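Small Business Payroll, Evening Course
Handout 6: Payroll records and the year-end check

Read this before the next class and bring your practice ledger. We will use the Cototmont office file for all of the exercises, the same one we used for the section on overtime. 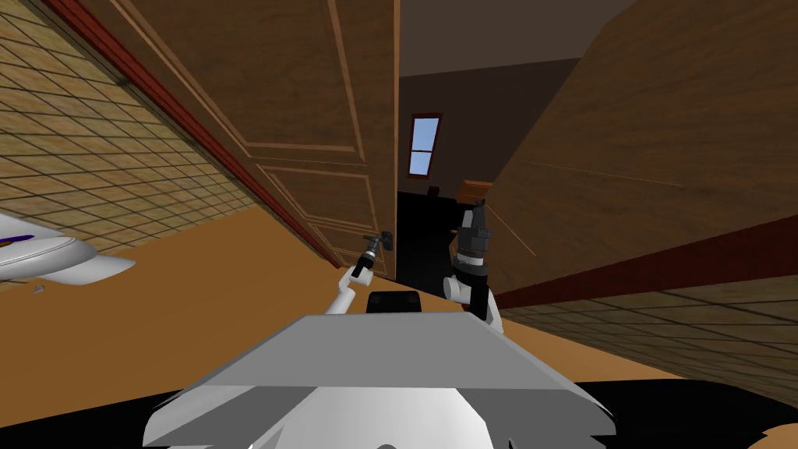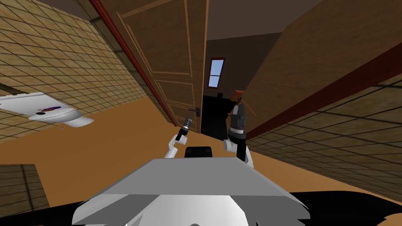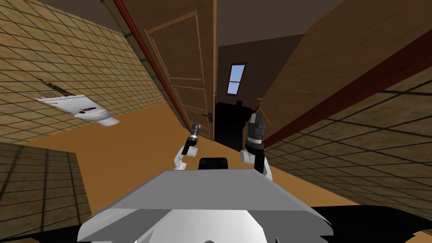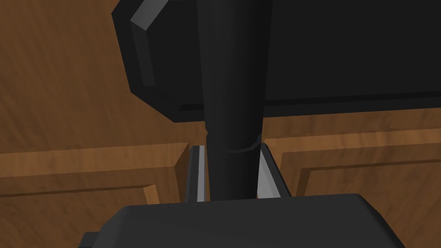 1. What goes in an employee record

Each employee needs one record, kept in one place. At minimum it holds:
- full legal name and mailing address
- Social Security number
- pay rate and pay period
- the signed withholding form
- date of hire and, if it applies, last day worked

The name has to match the Social Security card. A nickname on the record ends up on the wage statement, and then the statement has to be corrected.

2. Gross pay, deductions, net pay

Gross pay is what the employee earned before anything comes out. Net pay is the amount on the check. Some deductions come out before income tax is figured and some come out after, so the order matters.

Worked line from the Cototmont file:
Gross pay for the period: $1000
Pre-tax deduction: $100
Wages subject to income tax withholding: $900
After-tax deduction: $42

The $42 does not change the $900. Students often subtract it too early. Whether the $100 also lowers Social Security and Medicare wages depends on the kind of deduction. Check the plan type before you post it.

3. Reconciling at year end

Work in this order:
Step 1. Add up gross pay for each employee from the pay registers.
Step 2. Compare each total with the employee's year-to-date figure.
Step 3. Add the four quarterly returns and compare them with the registers.
Step 4. Find every difference before printing any forms.

In the practice file the registers and the quarterly returns differ by $141. The cause is a voided check from May that was removed from the bank ledger and left in the payroll register. Correct the register entry, then run the totals again.

4. Keeping copies

Save a copy of the final register with the year in the file name. If you use desktop software, keep the backup on a separate drive. Thampi and Pronora, the two sample vendors in the ledger, are paid by invoice and do not belong in the employee register.

Exercise for next class

Complete the register for the Rudport branch and reconcile it to the quarterly totals. Show your work for any difference you find. Due October 12, 2021, at the start of class.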